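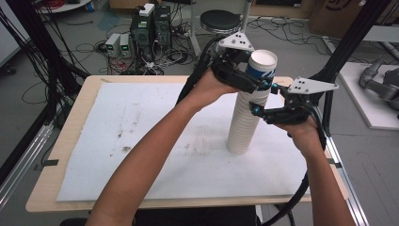
Figure 4. Both hand-held grippers closed on the cup stack, one high and one near the middle.

4.2 Recording the cup stack task

The club uses this task for every new member's first session at the Grodwood bench.

1. Stand the stack upright on the white sheet, open ends up.
2. Take one gripper in each hand. Check that both cables hang clear of your arms.
3. Close the first gripper on the upper part of the stack, then the second lower down.
4. Hold still for one breath before you lift — the log needs a clean start.
5. Set the stack down and open both grippers.

Note: Save after 50 runs. File names start with your team name, then the run number.

Caution: Do not squeeze hard. Crushed cups go in the recycling and the run is deleted.

Report cable faults to Brahim Kabbaj.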